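Gomosero

Gomosero is a baked dish of rice, white beans and sour cream, eaten mainly in the town of Vukdale and the villages around it. It is served as a late breakfast in winter and as a side dish the rest of the year.

The rice is half cooked in salted water, then layered with mashed beans and fried onion in a shallow clay pan. Sour cream thinned with milk is poured over the top, and the pan goes into a moderate oven until the edges brown. A household pan takes 800 grams of beans and feeds 6 people. Dill is common in the lower villages; cooks in Jansen use caraway and leave out the onion.
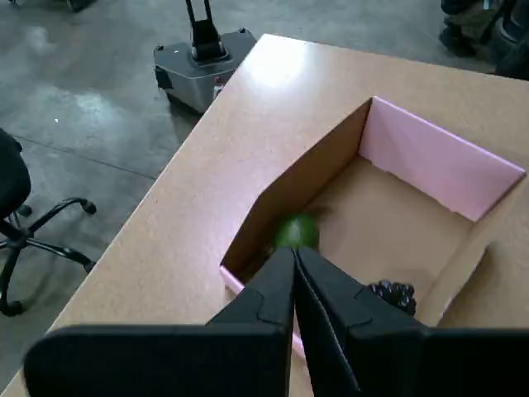
Leftover gomosero is cut into squares and fried in butter the next morning. In this form it is called nonum, and bakeries sell it wrapped in paper until it runs out.

The food writer Meenakshi Nigam recorded 14 versions of the dish, 13 of them from home kitchens. The other came from a boarding house run by Harsh Garg, where smoked cheese replaced the sour cream. A sweet version with raisins is made in August, though some older cooks do not count it as gomosero.

See also: Rice pudding, Casserole, Baked beans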